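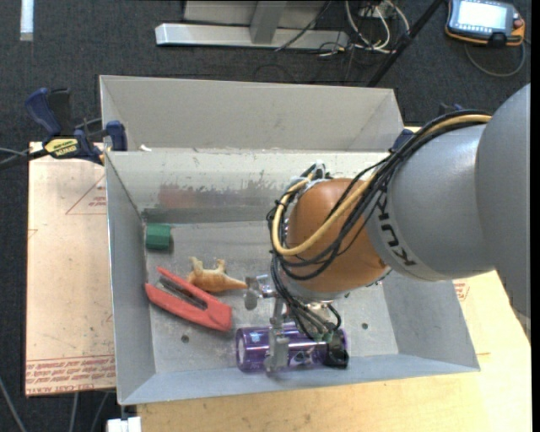 WENMONT, June 21, 2026 – A reuse shop for small plastic household items and toys will open on Alexiou Street next month, taking in the kind of single objects that most charity shops turn away.

The shop, called Stusent, will accept loose building blocks, toy animals, clips, lidded pots and tubes, and other hard plastic pieces small enough to hold in one hand. Items can be brought in singly or by the bag and do not need their original packaging. They will be sold from open trays at 10p, 50p or £1.

Areti Nikolaidis, who will manage the shop, said the idea came from two years of working in the back room of a larger charity shop in the town.

"We would get a box with a good jigsaw in it, and under the jigsaw there would be a dinosaur, a green block, a clip and a purple container with a silver rim," she said. "The jigsaw went out on the shelf. The rest had no price and no place to go, so it went in the rubbish. I took a fair bit of it home."

A trial stall ran at the Wenmont indoor market from November and sold more than 2000 items before it closed in the spring. Toy animals went fastest, followed by see-through containers, which were bought mostly by people storing beads, screws and sewing things. Clips sold slowly until they were moved next to the containers.

Stusent has taken a lease on the former Wernix dry cleaner's at number 21, which has been empty since the firm moved its counter to the retail park. The front room will hold the sales trays and a low table for children. Sorting and washing will be done in the back, where the old pressing area has been fitted with two sinks and a long bench.

Grigoris Dimitriou, who is in charge of the sorting, said everything would be tipped out, checked for cracks and sharp edges, washed and dried before being priced. Toys with battery compartments will be set aside and tested. Anything that once held medicine or cleaning products will not be accepted, and neither will soft toys, electrical goods or pieces of broken crockery.

"People ask whether we match things up again," he said. "If a block turns up and we know the set, it goes in with the set. Otherwise it goes in the tray with the other blocks. A lot of customers at the market wanted one particular piece to replace one they had lost, and they were quite happy to stand there and look."

Items will be grouped by type and then by size. Sorting by colour was tried for the first few weeks of the market stall and dropped after shoppers said they could not find lids.

Local childminder Adesuwa Usman bought from the stall most weeks and said she planned to use the shop for her messy play boxes.

"I want five or six different things with different shapes, something long, something round, something with a slot in it," she said. "A new set gives you twenty of the same. The children go for the dinosaur first, every time, and then they want to put it inside the pot."

Not everyone on the street has welcomed the change of use. Panagiotis Xenos, whose shoe repair business is next door, said he was glad to see the lights on again but was worried about donations being left on the pavement overnight.

"It happened outside the old hospice shop and it blew all the way down to the crossing," he said. "I have asked them to put up a clear sign."

Ms Nikolaidis said there would be a locked drop-off hatch in the door, with an opening wide enough for a carrier bag, and that larger loads should be brought in during opening hours.

The shop will open from 10am to 4pm, Tuesday to Saturday. Donations will be taken from the first day of trading, with a limit of 4 bags per household each week until the sorting room is running at full speed. Enquiries about school and nursery orders should be made at the counter to Yolanda Whitlock.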